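Sundier guest house opens beside Floltedau station

A new guest house with 80 beds has opened in Floltedau, three minutes on foot from the railway station. The Sundier took over the former Oksanen shoe factory, which had stood closed for many years. The building work lasted two winters and was finished in February.

Guests pay 95 crowns for one night in a shared room, and bed sheets are included in the price. Snacks can be eaten in the rooms, but hot meals must stay in the kitchen on the ground floor. 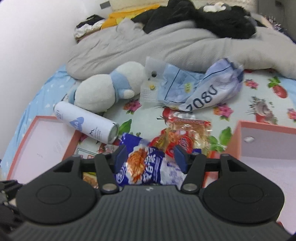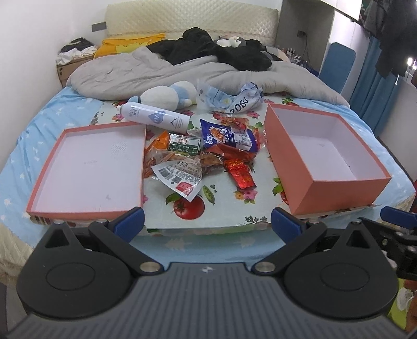 The owners hope to receive mostly hikers who go on to Braltberg, where beds are hard to find in the summer months. The first bus to the mountain leaves from the station square at seven in the morning, and the reception opens one hour before it.

The town gave 775 square metres of land behind the house for a garden. It will be planted this spring, together with a covered place for bicycles. People living in the street have asked for quiet there after ten in the evening, and the Sundier has agreed.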